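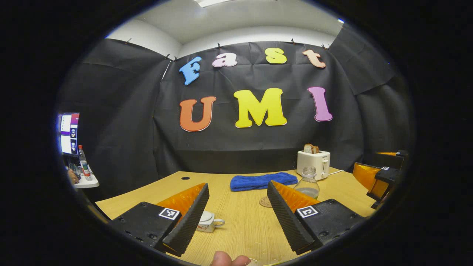 Week 2 covers how a policy can be trained from demonstrations made with a hand-held gripper, with no robot arm present while the data is recorded. The person doing the task holds the tool, and a wide-angle camera on it sees roughly what the same camera would see on an arm later. Gripper opening has to be recovered as well. Each finger mount carries a square black-and-white marker, so the distance between the two markers in the image gives the width of the jaws at every time step. Camera motion is estimated separately and is the less reliable of the two signals.

Reading: the Griveo notes, sections on calibration and latency.

The Galbraith set used in the lab has 2,311 demonstrations of tabletop tasks. Of these, 69 are held out for testing. Do not train on them. Start with a subset of 800 and compare your result with the full set before changing anything in the model.

Points to check before you train:

Marker detection in both fingers, open and closed.
Time offset between images and gripper width.
Lost tracking. Drop the whole demonstration if the position jumps.

For your write-up, report success on the held-out tasks and plot predicted width against measured width for one demonstration. Code is in the Arkico folder. Write-ups are due before the August lab.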